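Forum Carnets de route > Europe du Nord > Villes et escapades

Sujet : Trois jours à Jeltberg, est-ce que ça se remplit ?

rakiya_a
Bonjour à tous. On part à trois jours, quatre adultes dont ma belle-mère, qui marche bien mais pas en montée. Le guide annonce 19 « incontournables » à Jeltberg, ce qui me paraît beaucoup pour une ville dont ma collègue a fait le tour entre deux cafés. Que garder ? Que jeter ? Et le funiculaire, ça vaut le prix ?

Onyeka_sur_rails
Le funiculaire, oui, à condition de le prendre à la montée et de redescendre à pied par les jardins. Le musée du Sel, non. J'y suis resté deux heures, dont une à chercher la sortie. Prenez plutôt le bateau jusqu'au phare, départ à 10 h devant l'ancienne douane.

grimur.asg
Pas d'accord pour le musée du Sel. La salle des cartes marines est superbe et on y est seul, justement parce que des gens comme Onyeka écrivent ce genre de messages depuis des années. Continuez, c'est très confortable.

Onyeka_sur_rails
Je te laisse la salle des cartes. Et l'audioguide avec la voix de la baleine aussi.

grimur.asg
La baleine est au premier étage, on peut la sauter.

Ayodele E.
Pour manger : Rungrueang, derrière la halle aux poissons. Un thaï dans un port du Nord, je sais, mais après deux jours de hareng vous me remercierez. Réservez, il y a six tables et un patron qui n'aime pas qu'on reste debout. Pour la vue, le clocher : 600 marches, donc peut-être pas belle-maman.

rakiya_a
Belle-maman a lu par-dessus mon épaule et demande qui a décidé ça.
Merci en tout cas. Et côté hébergement ? J'hésite entre l'hôtel Allard et un appartement près du port.

Adebayo Isah
Allard sans hésiter. C'est vieillot, la moquette du couloir a connu plusieurs monarchies, mais on est à quatre minutes du funiculaire et le petit déjeuner dure jusqu'à 11 h. Les appartements du port sont au-dessus des bars. Vous entendrez tout, y compris les rappels.
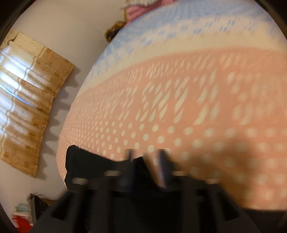

Demandez une chambre côté cour. Côté rue il y a le tram, qui commence à 5 h et prend son virage avec beaucoup de conviction. Et négociez un peu pour deux chambres - moi on m'a enlevé le supplément vue, la vue étant celle de la cour.

Ayodele E.
L'Allard, c'est cher pour ce que c'est. En mai j'étais dans un appartement rue des Voiliers, une rue en retrait du port, et j'ai dormi comme une pierre. Plus une cuisine, ce qui compte à quatre.

Adebayo Isah
Tu dors comme une pierre partout, tu l'as écrit dans le sujet sur les ferries.

grimur.asg
Si vous avez une demi-journée de libre, il y a le festival Pudusness dans les anciens chantiers : musique, marionnettes, un monsieur qui sculpte du beurre. Je n'ai toujours pas compris le nom, l'office de tourisme non plus. Entrée gratuite avant midi.

Onyeka_sur_rails
Le monsieur au beurre vaut largement la baleine.

rakiya_a
Bon, je récapitule : funiculaire et jardins le premier jour, phare le deuxième, Pudusness le troisième au matin, Rungrueang un soir. Allard côté cour, c'est réservé. Pour le musée du Sel, on votera sur place. Pour le clocher, belle-maman y va, et c'est moi qui l'attendrai en bas avec les manteaux.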